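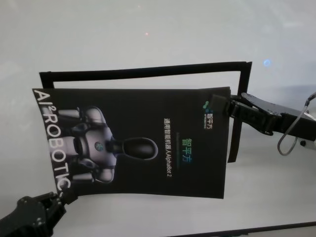 Review: the Brimitz two-arm collection kit

We bought the Brimitz to gather examples of fiddly household jobs, and began with posters and frames, a task that defeats me at home too. It cost 2,195 and arrived at our Ratenside workshop with a manual apparently written for someone taller.

The good news first. Paper is a beast, and the grippers will hold a poster by opposite corners while the rest sags as it pleases. Steering both arms at once took me a week of swearing. In June we logged 265 attempts and kept 104. The rest were mostly me creasing things.

The Tosen recorder software is less lovable. It saves up to 100 attempts per session, then sulks until restarted. Marking a bad attempt takes four clicks, which is three too many when you make as many as I do.

Dark fingertips on dark print are hard to judge from the head view, so pick a paler poster to practise on. Three and a half stars. The half is for the carry case.

We use cookies to improve your visit. Accept / Manage settings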